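Hydraulic seals and the winter strip-down: an interview with a rebuild fitter

2021-12-22

Flurell supplies seal kits and rebuilt lift pumps for older farm tractors from a unit outside Hebden. The firm's senior fitter has worked on hydraulics for most of his career and answers the technical line two afternoons a week. We spoke to him between jobs. He asked for the article to stick to seals, and it mostly does.

The first question was what fails. "On the pumps we see, the shaft seal goes first," he said. "The customer reports oil in the wrong place, usually transmission oil creeping up or hydraulic oil creeping down, depending on the layout. They order a shaft seal, fit it, and it lasts until July. Then they ring me."

The cause of the second failure is, in his experience, nearly always the shaft. A lip seal runs on a narrow track, and after enough hours it cuts a groove. A new lip dropped into an old groove has less contact pressure than the drawing allows for. "If you can catch the groove with a fingernail, it needs a sleeve or a new shaft. Polishing will take off the rust. It will not put the metal back."

Flurell keeps 11 seal kits on the shelf for the pumps it handles and makes up others to order. The kits are sold by pump number, and he would like buyers to read that number off the casting. Tractor model alone is a poor guide, as pumps were changed over in service and dealers fitted what they had. "I have had three different pumps come in off what was supposed to be the same tractor. All three owners had the right parts book."

We asked about O-rings, which account for most of the returns. He said that the trouble is usually one of section. An O-ring can have the correct inside diameter and still be too thin to fill its groove, and assortment boxes mix metric and imperial sizes that look alike in the hand. He measures the groove depth and width before he measures the old ring. "The old ring has been squashed for decades. It has taken a set, and it may have swollen as well. It tells you the shape of the hole it was in, and that is all."

On material, he fits nitrile as standard. He will supply fluorocarbon if asked but sees no need for it at the temperatures a lift circuit reaches. Natural rubber should be kept away from mineral oil altogether. Backing rings go on the side away from the pressure – both sides, where pressure can come from either direction – and he reports that they are left out more often than any other item in the kit.

The firm's test bench, a Jurnelik unit bought second-hand, takes every rebuilt pump before it is boxed. Each one is run in at low pressure for eight minutes, then brought up in stages. The routine is written on a card above the bench and includes a hold at 900 psi with the casing wiped clean, so that weeping at the joint face can be seen. Relief valve setting is checked afterwards against the book figure for that pump.
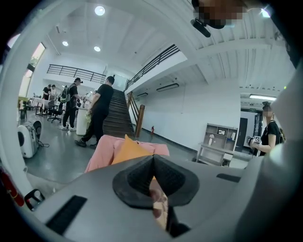
He does not advise owners to copy the bench routine on the tractor. "Without a gauge in the line you are guessing. Fit the pump, fill it, bleed it, and let it idle with the lift arms down. Listen to it. If it whines after the air should have cleared, stop and look at the suction side." A perished suction O-ring will draw air without leaking a drop of oil, and for that reason it is often missed.

The Werido filter element, which Flurell stocks under part number 366, came up several times. He will not honour the warranty on a rebuilt pump unless a new filter has gone in with it. Debris from the old pump stays in the circuit, and the strainer behind the filter should come out and be washed at the same time. Customers object to the cost, he said, and he refers them to the price of a second pump.

Sealant was the last subject. He uses none on the pump body, where the joint is a machined face with a ring, and a thin smear of non-setting compound on paper gaskets if the casting is pitted. Silicone is not used in the workshop. "It squeezes inwards as well as outwards. I have taken enough of it out of strainers."

Kits are dispatched the working day after the order. Pumps sent in for rebuild should be drained, plugged and labelled with the owner's telephone number.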